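The shop on Cisneros street closed at five, and after this hour the back bench belonged to Montserrat. She had there a lamp, a box of screws and the arm, which she had named Zekonora in February, when it was still a bag of printed parts.

The arm should play the guessing game. This was the whole plan. A player thinks of an animal, the arm asks a question, the player answers, and the arm closes the flaps of the animals that are no longer possible. The asking part was finished in one weekend. The closing of flaps was in its fourth month.

A red flap is a small thing, but it has opinions. If the finger pushed too low, the flap did not move and the whole board walked backward on the table. If it pushed too high, the finger slipped over and hit the cat in the hat. Montserrat had changed the fingertips 17 times. She kept the old ones in a jar and could not say why.

That evening she set the speed to 50, which was half of what the motors could do, and sent the fingers down to the middle row. She did not breathe very much. The elephant was there, and the caterpillar, and the shark, all waiting with their flaps down.
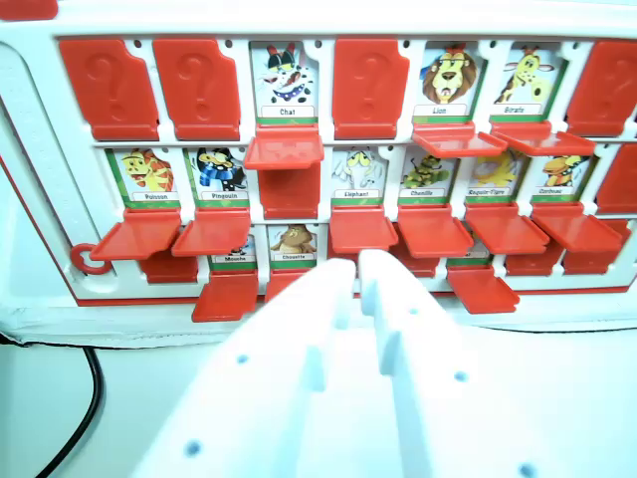 Estrella Orozco wanted to know what the question had been. Montserrat told her: does it have fur? Then the caterpillar should go, said Estrella, and the shark too, but what will your machine do with the elephant? An elephant has some hair. She had seen it on television.

Montserrat opened the file with the answers. For the elephant she had written "no fur" — at two in the morning, probably, between the owl and the fly.

"Leave it," she said. "We are testing the fingers."

"But if I think of the elephant and I say yes, I lose my elephant."

It was true. Montserrat looked at the line for a long moment. She deleted the "no", and then she put it back, and then she pulled the second chair to the bench and gave the keyboard to Estrella.

They went through all the animals until the lamp became hot. Zekonora waited with the motors humming, 5 millimeters from the next flap.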